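Objet : Re: [tarot-et-belote] Tournoi de juin, on garde la formule à 4 ?
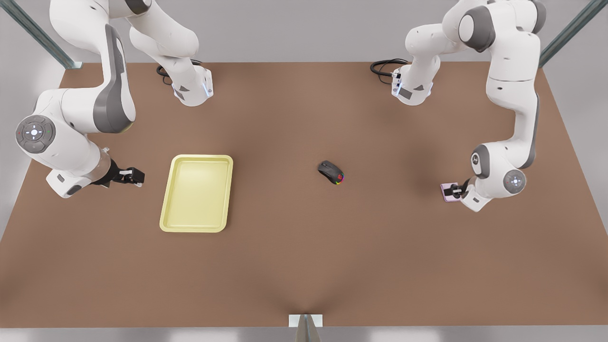 Dullow a écrit :
> Bonsoir la liste, pour ma part je suis contre le passage à six tables.
> L'an dernier on finissait déjà à pas d'heure, et à la dernière donne
> la moitié des joueurs comptaient leurs atouts en bâillant. Gardons
> quatre tables et refusons les inscriptions tardives, tant pis.

Coucou Dullow, coucou tout le monde,

Alors moi je suis plutôt pour les six tables, mais avec des parties plus courtes (je sais, je sais, je radote). Ce qui nous a plombés l'an dernier, c'est surtout la pause qui s'est éternisée, avec la queue pour les crêpes jusque dans l'escalier ! Si on met le buffet au fond et qu'on relance au bout de vingt minutes, on gagne facilement une donne par table.

Pour les refus tardifs, ça m'embête un peu. Ceux de Bruncombe préviennent toujours la veille, on le sait, et ils jouent bien, et ils apportent le cidre. Je me vois mal leur dire non.

Autre chose : la garde contre. On était partis sur multiplicateur 6 comme dans le règlement habituel, mais Tabrizi me soutient qu'on avait joué à 4 au printemps. Quelqu'un a gardé les feuilles de marque ? Les miennes ont fini sous une théière...

Côté matériel, il me reste des jeux neufs, par contre les tapis font vraiment pitié, surtout le vert. J'ai demandé un prix chez Terow, j'attends leur réponse.

Dites-moi ce que vous en pensez avant la fin du mois, que je puisse réserver la salle. Et si quelqu'un a un chronomètre de cuisine qui sonne fort, je prends !

Bises à tous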